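Elis Parri
2nd October

I've been getting questions about herringbone floors since I mentioned ours last month, mostly about cost and waste. Putting what I know in one thread so I can stop retyping it.

First, words. Herringbone blocks are plain rectangles and the end of one butts against the side of the next. Chevron blocks have angled ends that meet in a point. Shops mix these up on labels all the time, so look at the ends of the block before you order. 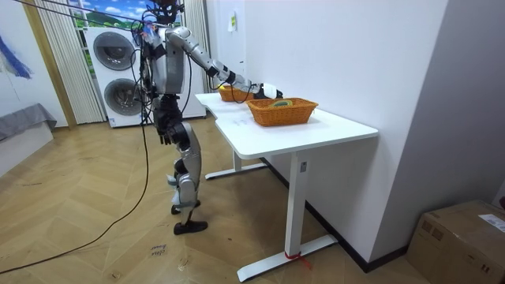 Herringbone wood floor by a white standing desk.

Our area was 256 square feet. One room plus a short hallway, no closets. I had two quotes for labor only. The straight plank quote was $1,114 and the herringbone quote was $1,588. Same installer, same room, subfloor already flat.

The extra money goes into layout and cutting. A straight floor starts from a wall. Herringbone starts from a center line, and the installer spent most of the first morning with a chalk line and didn't glue a thing. Don't hurry this part. If the line is off at the start, the points drift and you'll see it at the far wall.

Where you put the center line is up to you. Options are the middle of the room, the middle of the doorway, or the middle of a window. We used the doorway. Deepika Varghese did hers off the window and it looks fine too, though she ended up with a thin row of slivers on one side.

Waste: my installer told me to order up to 15 percent over. I ordered less than that and had to go back to Malton for one more box. It was a different batch and a shade yellower. Those blocks went under the bookcase.

Direction: points running the long way make a narrow room look longer. Points running across make it look wider, and also busier. Lay out a few rows dry and leave them for a day if you can. I changed my mind after doing this.
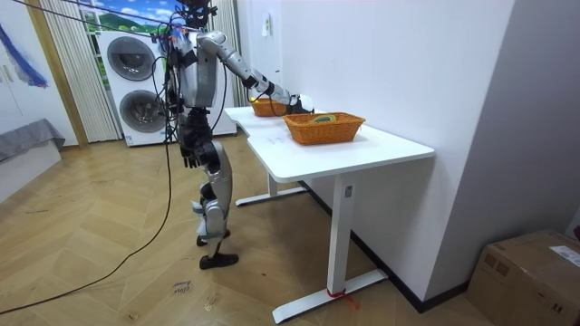
Block size matters more than I expected. Small blocks look right in old houses and take forever to lay. Large ones go down faster but in a small room you only get a few full repeats of the pattern before you hit a wall.

Let the boxes sit in the room before the install. Ours sat for a week with the heat at its normal setting. Open the ends of the boxes, and don't stack them against an outside wall.

Leave the expansion gap at the edges. The baseboard covers it. A neighbor skipped the gap on his floor in the fall and by March it had lifted by the patio door.

Finish. We went with oil, the matte one from Cekdale. It scratches more easily than polyurethane but you can touch up one spot without sanding the whole floor. With herringbone that's worth something - the grain runs two ways, so sanding is slow work and you want to put it off as long as you can.

Light changes the pattern during the day. With low sun from one side, half of the blocks look darker than the other half. I thought we had a finish problem the first evening. We didn't.

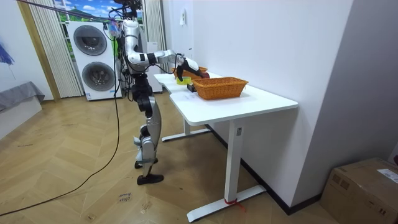 Herringbone again, white L-shaped desk on this one.

Furniture: felt pads under anything with legs, and replace them when they pick up grit. For desk chairs, swap the hard casters for soft ones. Mine came from Beltesen and fit without an adapter. I don't use a plastic mat. Dirt gets under it and grinds.

Cleaning is dull. Vacuum with the brush on, damp mop with the mop wrung out hard, no steam. I keep humidity steady through the winter with a basic humidifier and the gaps between blocks stay small.

Engineered or solid? We used engineered, since the slab under the hallway ruled out nailing. Solid block on a wood subfloor is a different job and I haven't done it. Ask someone who has.

Last thing, save your leftover blocks and write the batch number on the bag. I have half a box in the basement and I've used two of them already, both near the dishwasher.

Reply with your room size and which way the door faces if you want an opinion on the center line. I'll get to them tonight.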